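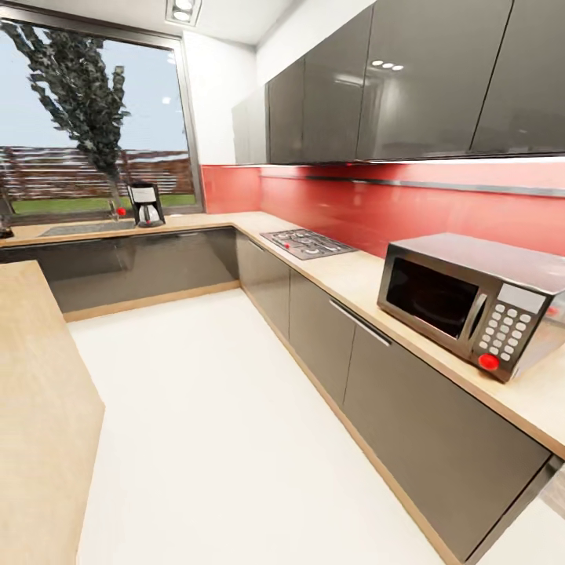 How to File a Waiver Claim in a Fastulel Fantasy Football League

Last updated: 28 July 2021

Any player who is dropped from a roster in a Fastulel league goes on waivers before becoming a free agent. During that time you can't simply add him. You put in a claim, and the team with the best waiver position gets him when claims are processed. These steps cover the website. The phone app has the same menus in a different order.

Before you start

Check which system your league uses under League, then Settings, then Waivers. There are two:

Rolling order. Each successful claim drops you to the bottom of the list.
Budget bidding. Every team starts the season with the same amount to spend, and the highest bid wins.

If your commissioner hasn't changed anything, you are in a rolling order league.

Filing the claim

1. Open the Players tab and set the filter to On Waivers. Free agents are hidden by this filter.

2. Find the player and click the W next to his name. The letter is yellow if claims are still open and gray if they have closed.

3. Pick a player to drop. If you have an open roster spot, choose No Drop. A player in your starting lineup can be dropped, but not once his game has kicked off.

4. In a bidding league, enter your bid in whole dollars. Zero is allowed unless the commissioner has set a minimum.

5. Click Submit Claim. It now shows under My Team, then Pending.

Putting claims in order

You can have up to 7 claims pending at once. They run from top to bottom, so drag the player you want most to the top. If two claims drop the same player, the second is canceled when the first goes through — handy if you need one running back and would take any of 4.

Changing or canceling

Click Edit beside the claim any time before processing starts. To take it back completely, click Remove. Rival teams can't see pending claims, and removing one does not affect your place in the order.

After processing

Results are posted on the Transactions page. A claim marked Lost went to another team. A claim marked Invalid usually means your roster was over the limit, often because a player came off injured reserve and you had not made room for him. Fix the roster first, then add the player as a free agent if he is still there.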